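Fridge-Door Granola Bars, Take Two

I had grand plans for a quiet evening. Then Woo-jin Ma texted to ask if I was still bringing "the chewy ones" to the hike out at Skiltstead, and I remembered that yes, I had promised the chewy ones, to nine people, back in November. I had no honey. I had half a bag of oats, a jar of tahini with a crust on it, and dates so old they rattled.

So of course I started baking at ten at night, in my socks, with the radio on!
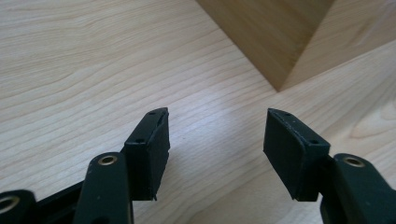
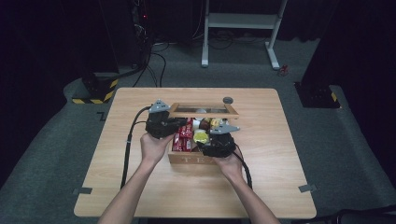

What went in the bowl

I toasted 300 grams of oats on a sheet pan until the kitchen smelled like a breakfast place (a good one, with booths). The dates got a soak in boiling water while I dug through the cupboard for anything seed-shaped. I came up with 80 grams of pumpkin seeds and the end of a bag of sesame, plus some dried sour cherries my neighbor Esther Massawe gave me when she got back from Grosden. Those cherries are so sharp they make your ears ring, and I wish I'd asked her for two bags.

The tahini needed some muscle. I stirred it with a butter knife, bent the butter knife, and moved on to a wooden spoon. Once it loosened up I mashed in the dates with a splash of their soaking water, about 90 grams of maple syrup, a big pinch of salt and more cinnamon than is polite.

Pressing and waiting

Line the pan with parchment and leave plenty hanging over the sides. Then press the mixture down HARD. I use the bottom of a mug and lean on it with my whole weight. My first batch, the one I took to A-yeong Pyo's birthday, was basically loose cereal, and we ate it out of our hands over the sink.

Bake at 325 until the edges go dark gold, which in my grumpy oven takes 25 minutes. Let it cool all the way before you cut it. I put mine in the fridge overnight and sliced it at six in the morning with one boot on.

They held together all the way up to the lookout, even in Woo-jin's backpack under a thermos and a wet jacket. Next time I want to try them with dried apricots and a little cardamom, and maybe swap the tahini for peanut butter if I can't face that jar again.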